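3. Data Collection by Student Teams

3.1 Course setting and task

The demonstrations used in this study were recorded during the project phase of a one-term undergraduate course in robot manipulation. Each team chose one household task and was responsible for the full path from task definition to policy training. The team discussed in this section, which worked under the project name Dorkness, chose cloth folding. The course supervisor was Tibor Kocsis; Azra Kneževič wrote the recording protocol and reviewed all submitted episodes.

Cloth was permitted only after a short feasibility review, as earlier teams had worked mainly with rigid parts. The review asked for a start state that could be reset by hand in under a minute and a goal state that two reviewers would label the same way. Folding a single blue cloth in half, then in half again, met both conditions. 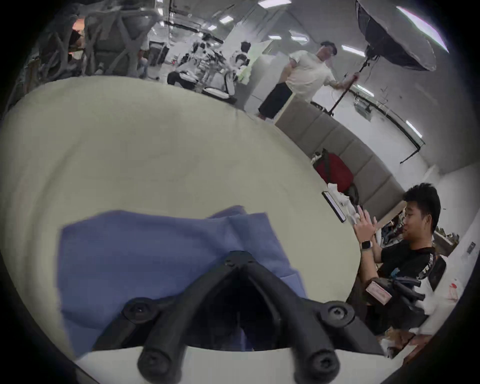
Operators held one gripper in each hand and carried out the fold directly, with no robot in the loop. An episode began with the cloth spread on the table and ended when both grippers had been moved clear of it. Operators were told to keep a steady pace and to avoid regrasping a corner more than twice. Episodes that broke either rule were kept in the raw set but flagged – the flag is used in Section 4 as a filter.

The target was 200 episodes. After review, 168 were accepted. Most rejections fell into two groups: the cloth slipped from one gripper during the lift, or the operator's forearm blocked the view of the grasp point for too long. Slips were more frequent when the cloth was picked up close to a hem, where the doubled fabric did not sit well in the jaws.

3.2 Bimanual stretch phase

The stretch between lift and first fold proved to be the hardest part to label (Figure 3). Annotators disagreed on when it started, and the first version of the guide left the point undefined. The revised guide places the start at the first moment when both upper corners are held above the table and the lower edge is no longer bunched.

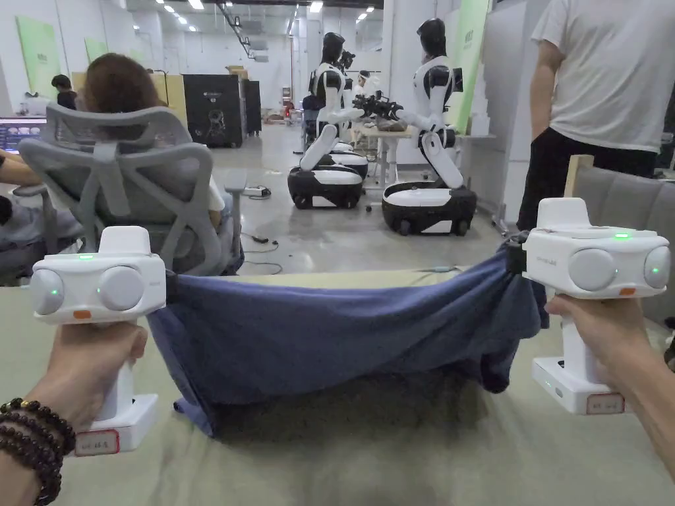

With this definition, the two annotators relabeled a subset of 100 episodes. Remaining differences were small and occurred mainly when one corner was raised well before the other. Such cases were resolved by taking the later time stamp.

Labels and gripper trajectories were stored in the Kestico format and aligned offline. No smoothing was applied before alignment. Gaps in the trajectory of either gripper were left as missing values, and segments containing them were dropped at training time – a stricter rule than the one used in the Clevurley assignment earlier in the term.

Figure 3. Bimanual stretch of the cloth with two hand-held grippers.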